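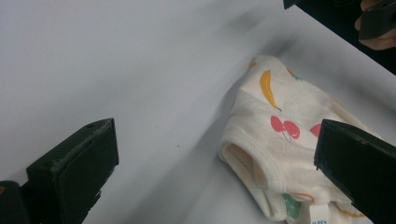

I'm trying to settle on one way of folding baby clothes before our second arrives in August, and I can't get the small knit pieces to behave. Towels and my own shirts I can do half asleep. The trouble is anything in soft cotton knit under six months size. I put one on the table, smooth it, turn to get the next one, and it's a lump again, like the cream one with the banana and cherries on it. We have two dresser drawers and no closet in that room, so whatever I do has to fit in the drawers. Do you fold these, roll them, or give up and use bins?
dgcho

Re: Folding tiny knits
Roll them. Lay it face down, sleeves in, fold the bottom up to the neck, then roll from the side. Stand the rolls up in the drawer. We did this with both of ours.
kong_wj

Re: Folding tiny knits
Rolling is fine until you need one at 3 in the morning and pull out the whole row. I fold in thirds lengthwise, then in half, then in half again, and file them upright in a shoebox inside the drawer. The box is what holds them up. Without a box any fold will fall over, especially in that size.
Kyung-hwa Na

Re: Folding tiny knits
I'm going to disagree with both of you. My kids are four and six and I folded everything for the first one. With the second I had one bin for bodysuits, one for pants, one for sleepers, and nothing got folded at all. They wear it for two hours and spit up on it. Wrinkles on knit cotton fall out once it's on the baby anyway.
hneul_h

Re: Folding tiny knits
Doesn't work with two drawers. Unfolded clothes take up a lot more room. I tried it for a month and couldn't close the top one.
kong_wj

Re: Folding tiny knits
Then you have too many clothes.
hneul_h

Re: Folding tiny knits
Possibly. Most of it was given to us.
kong_wj

Re: Folding tiny knits
Same here, nearly all of ours is handed down from my sister, and she kept everything. I would like to get rid of half but my wife wants to wait and see what fits. Kyung-hwa, what do you do with the snaps? When I fold in thirds the snap end is thicker and the whole thing leans.
dgcho

Re: Folding tiny knits
Snap it closed first, then start from the snap end so it ends up inside the fold. The neck edge should be on the outside. If it still leans, your box is too wide. I use the small Bralico drawer boxes now and a bodysuit folded that way fits across with no gap. Shoeboxes were a bit loose for newborn size but good from six months on.
Kyung-hwa Na

Re: Folding tiny knits
Are those the fabric ones? I had a set of Gremton fabric boxes and the sides caved in after a few washes.
Woo-jin H.

Re: Folding tiny knits
No, stiff cardboard with a paper cover. You can't wash them. I wipe them out.
Kyung-hwa Na

Re: Folding tiny knits
OK. I'd still take something washable in a baby's room but I see the point about the sides.

On the original question, are you folding them straight from the dryer? Knit holds a shape a lot better if you fold it warm. If it has been sitting in the basket overnight it has already set into whatever bunch it was in. I pull the small things out first and do them on top of the machine, then carry the rest to the table.
Woo-jin H.

Re: Folding tiny knits
They do sit in the basket. Sometimes two days. I'll try it warm.
dgcho

Re: Folding tiny knits
We line dry and it makes no difference. Fold along the side seams and press down with the flat of your hand for a second. People go too fast. Also a smooth table is the worst place to do it, the fabric slides while you're folding. Put a towel down.
kong_wj

Re: Folding tiny knits
Towel is a good tip, I'll give you that one. I still say bins.
hneul_h

Re: Folding tiny knits
Did a load this morning. Towel on the table, snaps closed, clothes still warm, thirds and then half and half. Most of them stood up in a shoebox. The newborn ones are too short for the last fold, so I stopped at one half and packed those tighter. Socks and hats went into a bin with no folding, so hneul_h gets part of the drawer.

Next problem is the sleepers with feet. The legs stick out whichever way I start. If anyone has a fold for those, please post it.
dgcho

Re: Folding tiny knits
Cross the legs up over the chest first, feet pointing at the shoulders, then treat it like a bodysuit. The zipper ones come out bulkier and I put those at the back of the box.
Kyung-hwa Na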